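Home trial members wanted: the Rurkora two-arm bench kit

Posted 2020-07-15

We are looking for people to live with a Rurkora for a few weeks and tell us, as frankly as they like, what it is like to own one. If you have a sturdy table, a bit of patience and a fondness for fiddling with things of an evening, please do read on, as you may be just who we are after!

Rurkora is a pair of small robot arms sold as a kit, made by us here at Lencho in our workshop at Garadard. You put it together yourself, stand it on a table, and teach it little jobs by guiding it through them. It is meant for schools, clubs and keen people at home, and the price we have in mind is £2,639 for the pair, with the cameras and all the leads in the box. That is a good deal of money for most households (it certainly would be for ours), and before we ask anyone to part with it we want to be sure that the instructions make sense, that the fixings stay put and that the thing is a pleasure to use on a wet Sunday.

We have 12 kits to lend. They will go out from the end of July, and each one stays with its trial member for 29 days. We bring it to your door and fetch it back again, so you will not need to worry about packing or postage.

During the trial we will ask you to build the kit from the printed guide, then work through a booklet of jobs. They begin gently, with moving one arm at a time and getting used to the controls, and go on to work where both arms share the same bit of table. Cables come into it quite a lot. Network leads are springy, awkward things and they show up every weakness in a gripper, so a good part of the booklet is given over to picking them up, passing them across and laying them down again.

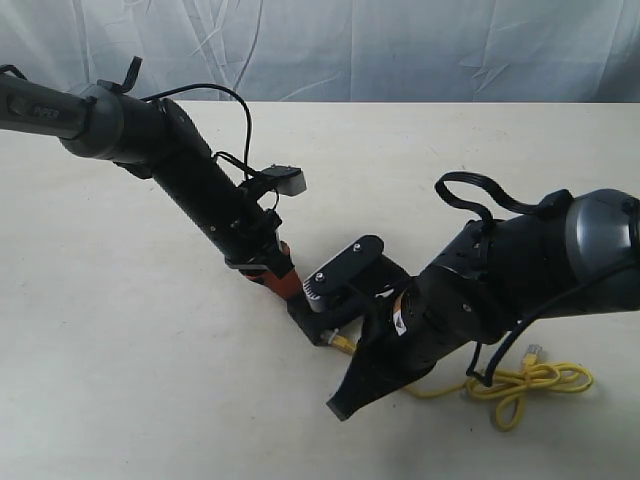 Both arms beside a coiled yellow network cable, with the grippers almost touching.

You would be doing this sort of thing for an hour or so at a sitting, on whichever days suit you. After each sitting there is a short diary page to fill in. We are far more interested in the page that says "I could not get the collar to tighten and gave up for a cup of tea" than in a row of ticks, so please write as you would to a friend. Towards the end we will ring you for a chat, which usually takes an hour, though some of our earlier members have kept us talking a great deal longer and we were very glad of it.

Who we would like to hear from

Anyone aged 18 or over living in or near Stududdale, within a sensible drive of the workshop. You do not need to have built a robot before, and we would love to have a good few people who have never so much as wired a plug. You will need a table you can spare for the whole trial, a mains socket close by, and a home computer made in the last few years. Young people in the house are welcome to join in as long as a grown-up member is sitting with them. If you have a cat that likes to sleep on tables, mention it when you write and we can talk it over.

What you get

A payment of £60 when the kit comes back with the diary, and a reduced price should you decide you would like a Rurkora of your own. There is no obligation to buy and we shan't press you. We also run an open evening at the workshop for everyone who has taken part, with sandwiches, and you can meet the people who designed the parts you have been grumbling about.

If something breaks in ordinary use, that is our loss and our lesson, and you will not be charged for it. We do ask that you keep the broken bits in a bag for us.

How to put your name forward

Send us a letter or drop a note in at the Lencho workshop, Garadard, marked "Rurkora trial". Tell us a little about yourself, where the kit would stand, and what you would most like a pair of robot arms to do for you. We will answer everyone, and if we run out of kits this time we will gladly keep your details for the next round.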